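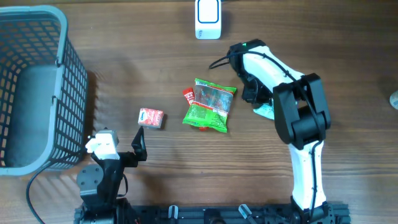 Subject: Re: Sorting the snack baskets
From: Kazue Honda
To: Brullwood social list
Time: 4:40 PM

On the earlier message, which said:

> Can we settle how the snacks get sorted before the November order comes in?
> Last month the small packets ended up at the bottom of everything and the
> boxes got crushed. I also don't know which basket goes to the Fimora
> building and which one stays here. And is it still 80 dollars for the
> month, or did that change?
> -- Sakamoto

The budget is still 80 dollars. It covers both buildings, so please keep the receipts together and put them in the envelope in room 716.

For the sorting, I would like to do it on the wooden table and use the gray plastic basket with the mesh walls. It has a solid floor, so the little packets can't fall out of the bottom the way they did with the old wire one. Put the basket at the left end of the table and leave the middle clear for whatever is being sorted.

Boxes go in first, flat on the floor of the basket. That includes the small red and white ones. Bags go in next, standing up along the sides if there is room. The green bags have crimped ends that catch on the mesh, so slide them in from above and don't push them down past the rim.

The red packets go in last. They are easy to miss on the table -- in the picture one has its end sticking out from under the green bag, and a corner of red wrapper shows at the lower edge. Lift every bag before you decide the table is done.

Fimora gets 2 baskets and we keep the rest. Labels are in the drawer with the tape. Please write the building name on them and leave off the contents, as those change every month.

One open question. Brerkavel has stopped carrying the larger boxes, so we either buy more of the small ones or switch to bags. I prefer the small ones, but they cost more per person. If you have an opinion, send it to the list before I place the order.

Kazue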